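Letting out my spare room: your questions answered
Last updated January 9, 2021

I get the same handful of emails every week, so I've put the answers in one place. Have a read before you write to me (I do still like getting post, mind!).
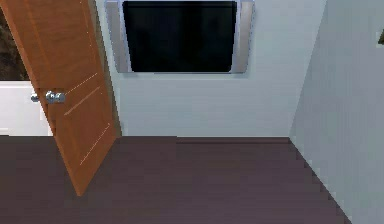 Yufang Jiang wrote in to say I'd left out the most important thing, namely whether you should tell your neighbours before a lodger moves in. Fair point, Yufang, so let's start there.

Should I tell the neighbours?
I would. I popped a card through next door's letterbox and it saved a lot of funny looks over the bins. You don't need their blessing, it's just friendly.

Do I need permission from anyone?
If you've got a mortgage or you rent, check your paperwork and ask. I rang my lender and was on hold for ages, but the chat itself was quick. Tell your home insurer as well. Mine wanted it in writing.

How did you find your lodger?
I put an advert on Selo, a little local listings site, and got 12 replies. Half of them hadn't read a word of it. Magdolna Hegedűs had, right down to the bit about my piano practice, and she moved in that May.

What did it cost to get the room ready?
£1,197 all in. A decent mattress ate most of that, then paint, a desk and blackout curtains. I could have done it for less if I'd waited for the sales, but I'm hopeless at waiting.

Are bills included?
In my house, yes. I charge £127 a week for everything, wifi too. Splitting the gas to the penny sounded like a recipe for sulking, so I didn't try.

What about a written agreement?
Please do one! Ours is two pages: rent, notice, guests, who cleans what. We both signed it and we've each got a copy in a drawer.

How do you share the kitchen?
One shelf each in the fridge, and the freezer is a free-for-all. Milk is communal. Cheese is not, and I won't be moved on that.

Can I ask for a deposit?
Yes, I took two weeks' rent. Write down what it covers and take photos of the room together on moving-in day.

Do you do this for other people?
No, sorry, I've only got the one room and a day job.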